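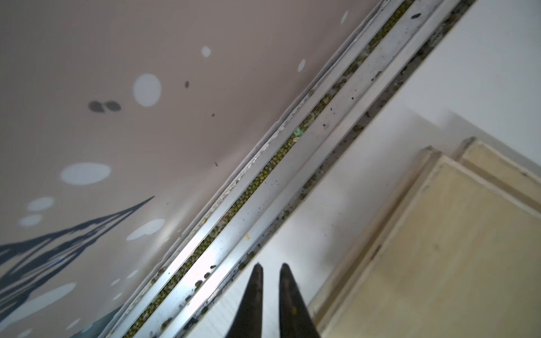 Second interview at Nimora, tie or no tie?

navwood_mike
Second interview at Nimora is in September, 12 people on the shortlist. The first one was by phone. The recruiter wrote "business casual" and nothing else. I own a gray suit and 3 decent shirts. Do I wear the tie?

Siamak Kiani
Wear the suit, skip the tie, keep it in your bag. If the panel has ties on, put yours on in the restroom before you go up.

pressedcuffs
Disagree. Wear the tie. You can take one off in two seconds and you can't knot one well in a hurry. I interviewed at Moltadar with an open collar and all four people across the table were in ties. Felt underdressed the whole hour.

Siamak Kiani
Moltadar is a finance shop. Nimora isn't. Different crowd.

pressedcuffs
He said business casual, he didn't say which crowd.

Siu-ming Chang
I hire for a small company. I remember shoes and wrinkles, I don't remember ties. Get the shirt pressed the day before and hang it up. Plain color, no loud pattern.
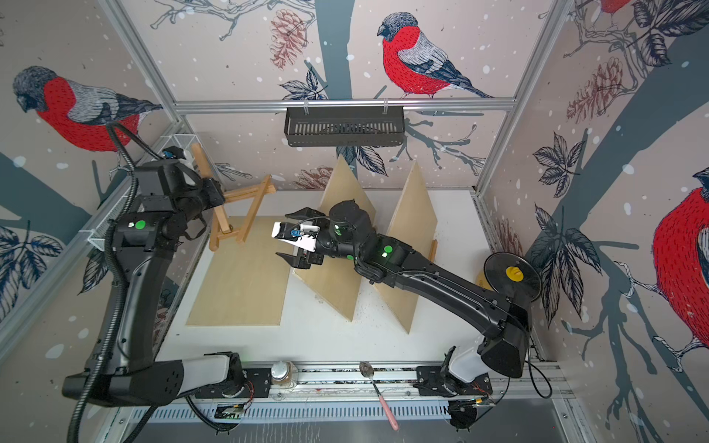
Bullfinch and pine cone wallpaper, with two black robot arms.

navwood_mike
Shirt is light blue, so fine there. Shoes are brown. OK with gray?

Siu-ming Chang
Brown is fine. Match the belt.

pressedcuffs
Black is safer with gray. Hsieh has a plain pair on sale if you need one.

Siamak Kiani
Don't buy new shoes for this. You'll be limping by lunch.

navwood_mike
Going with brown shoes and the tie in my bag. Interview is at 2, will post after.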